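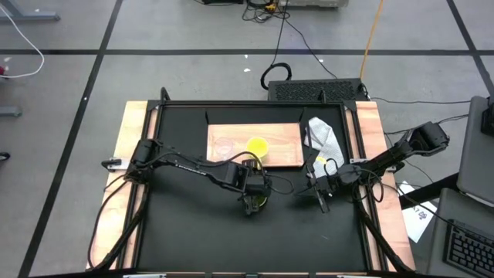

I have been thinking about cups all week, and I'm not even a little sorry. It started when I pulled everything out of the cabinet over the sink to wipe the shelf, and there on the counter was the whole history of my drinking habits, going back to college. So this is a cup post! If you came for the soup recipe, it's coming, I promise, but cups first.

Let me start with the humble wooden board, because I've become a complete convert to parking cups on one. A light-colored cutting board makes the best little landing spot. Everything gets set down in the same place, you can lift the lot in one go if you have steady hands (I do not, so I make two trips), and bright colors look fantastic against pale wood. A yellow cup on a board like that just glows. I have wanted more yellow in my kitchen for ages and it never occurred to me that a cup would do it.

Clear plastic is the opposite. I love clear cups for iced tea, but put one down on a light board and it practically disappears. I've knocked over so many that I now put the clear one on the left every single time, next to the yellow one, so my hand knows where to go. And keep a towel close by! Mine is never folded. I've tried folding, I've tried the hook, and it always ends up in a heap beside the board, where I can grab it. My friend Krisztina Szűcs irons her dish towels, and I admire her enormously, and I will not be joining her.

After all that sorting I kept eight cups, which felt very grown-up, and then of course I started looking at mugs.

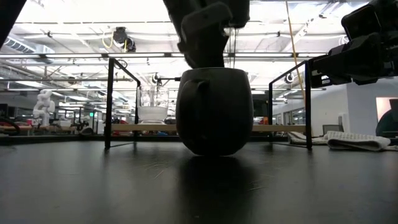

Nolbridge, May

Can we talk about charcoal gray? I always thought dark mugs were a bit gloomy, and I was wrong. A matte one catches just a faint line of light down the side, and if you stand it on a dark, shiny tabletop you get a soft blurry reflection underneath, like a second mug hanging upside down. I could look at that for the length of a whole coffee.

The shape matters even more to me than the color. I like a mug with a belly, rounded out in the middle and a little narrower at the foot, with a wide opening so I can get a sponge all the way in. And a proper thick handle! I have given away three perfectly pretty mugs over the years because the handles were too skinny to hold when the mug was full.

Ingeborg Hamann, who taught the pottery class I took on Sunday mornings, used to make us pick up every mug with our eyes closed before we were allowed an opinion on the glaze. My own attempts came out lopsided and weighed as much as a brick, but I still do the eyes-closed thing in stores, and yes, people stare.

Next up is the shelf itself. I'd like a plain light wood board, nothing fussy, with the dark mugs on one end and the yellow cup on the other. Soup after that.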